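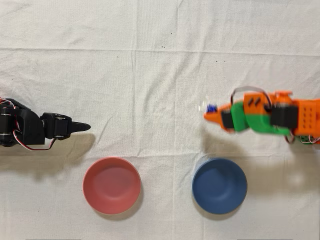

Overhead view of the Triltville cell, both arms over the bowls.

List,

Follow-up on the servo cable question from the Irell thread.

On Sunday, April 23, 2023, the Triltville bench wrote:
> The orange arm drops off the bus when the elbow is near full
> reach. Black arm is fine. Same supply, same firmware. Is it
> the board or the wiring?

Check the wiring first. We had the same fault in December and it was a crimp at the elbow servo, pulled each time the joint opened. Leave a free loop before the wrist, as on the black arm, long enough that the cable stays slack at full reach. Ours went some 3000 cycles after the change without a dropout.

Order of work:
Power off and park both arms clear of the bowls.
Reseat the connectors at the base, then at the elbow.
Move the elbow by hand through its whole range and watch the cable for pull.
Power up one arm at a time and run the bowl routine at low speed.

If it still drops out, swap the two supply leads at the Gutex board. A fault that moves to the black arm is the board or the lead — a fault that stays is in the orange arm.

Re-zero the wrist after any horn has been off. The Esfahani script does not do this for you.

Triltville cell maintenance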